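Filed under: Visits, Robots

An afternoon at the Skodiscombe shared workshop

Renato Lumanlan had been telling me about the arm build for ages, so I finally took the train over - and wow, it was worth it! 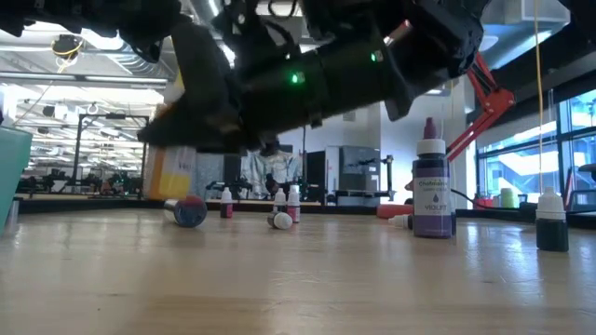

The gripper with a small box in its grip, over a table of little bottles and the tall violet Chefmaster.

Renato and Junpei Yoshida work on it 2 evenings a week. Junpei showed me a notebook with 86 pages of wiring sketches (I wanted to read them all). I'm going back in January with better questions.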